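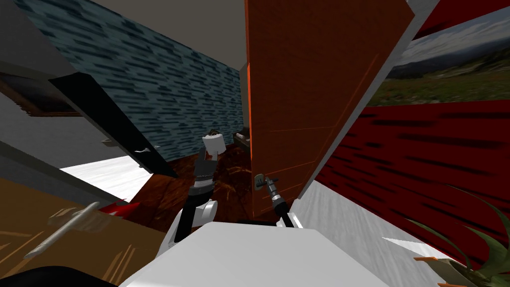 Search this site
Enter keywords Go

The Regional Conference and the Question of the Final Place

The football season at Grulside begins again in August, and the matter of postseason qualification has once more been raised by several member clubs. I set out my own position here in a personal capacity. It does not represent the view of the league office, where I served for a number of years.

Under the present rules, the champion of each division advances to the playoff, and one further place is awarded by a selection panel. Last season that place went to Wustholm, who had lost twice, ahead of Gondwood, who had lost once. The panel cited strength of schedule. Gondwood asked for the calculation to be published and received a summary of four lines.

I have no quarrel with the result. Wustholm played three of their five road games against division leaders, and their defense was the best in the conference after the midpoint of the year. Gondwood's single loss, however, came in the division final, a game Wustholm did not have to play. A club that stays home on the last weekend cannot lose on it, and the rules should take some account of that.

Coach Kristóf Szekeres of Gondwood made the point with restraint at the spring meeting. He asked that no team be ranked lower after a division final than it was before, provided the margin of defeat was 3 points or fewer. Hauwa Olaniyan, speaking for the smaller clubs, replied that a fixed margin would invite odd decisions late in a game, and she proposed that the final be left out of the ranking altogether.

Of the two proposals I prefer the second. It is simpler to apply, and it would allow the panel to complete most of its work a week earlier. Visiting clubs would then have more time to arrange travel, and this is a real expense for a squad of fifty with equipment.

There is also the matter of the venue. Brinkmann Field holds 4,000 and has hosted the opening round for as long as I have attended. The visiting allotment remains at 300 seats, a number set when the conference had six members. I would ask that it be raised to 1,000 for any round in which neither club is the home side. Parents who drive four hours should not be listening to the second half from the parking lot.

Written submissions on the rule go to the league office before the opening kickoff. Clubs should send one submission each, signed by the head coach and the club secretary. Individual supporters may also write - their letters are read, although they are not entered in the minutes.

Comments (3)

northend_72
Agree on the seats. Disagree on the final. If you lose the biggest game of your year it has to count for something.

M. Tarrant
Was the four-line summary ever posted anywhere? I looked on the league site and could only find the bracket.

gondwoodfan
We beat Wustholm in week two and I still have not seen that mentioned by anyone on the panel.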